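Call for participants: two-arm bed-making build, Mikik shared workshop

Mikik is looking for 2 more people to join the Fragkou build, a home robot project that works on bedding. We meet in members' apartments and in the workshop on Plostoro Street. The build has been going since August and has logged 613 practice runs so far, most of them teleoperated.

The current rig has two silver arms, each with a black two-finger gripper and a wrist camera. It works from the side of an ordinary bed, with ordinary pillows and covers on it.

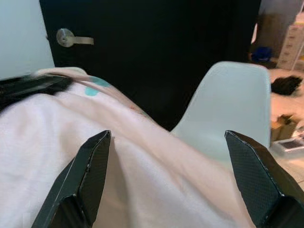
Wrist camera view with the gripper open, pale fabric just beyond the fingers.

What you would be doing

Most of the work is hands-on. You would run sessions, reset the bed between runs, tidy cables, and write down what went wrong. Thin cloth is our main problem right now. Picking it up by two corners and keeping it level takes a steady operator, and our grip settings still need work. 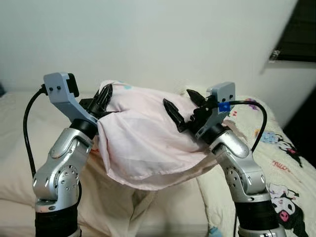

One of the two places is for somebody who likes mechanical work - new finger tips, better cable guides, wrist brackets that are quicker to swap. The other is for somebody comfortable with Python and camera calibration. Neither place needs a degree or a job in robotics.

We use patterned fabric as well as plain, so expect to spend time sorting video and marking where the fingers should close.
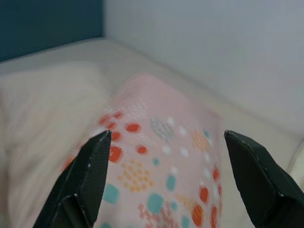
Time and cost

Sessions run from 6:30 to 9:00 in the evening, twice a week. The places are unpaid. Members pay 63 dollars a month toward the workshop, and parts for the build come out of the shared budget. Tools are on site, including two printers and a small mill.

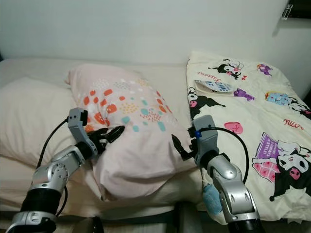

Pillows are the next task on our list, first moving them with both arms and later getting them into their cases. New members will start there.

How to apply

Send a short note to the Istov desk at the workshop, reference 3451. Tell us which place you want, what you have built or repaired, and which evenings you can make. A photo of something you made is welcome - a shelf is fine. You must be 18 or older. We will invite people to sit in on one session before they decide.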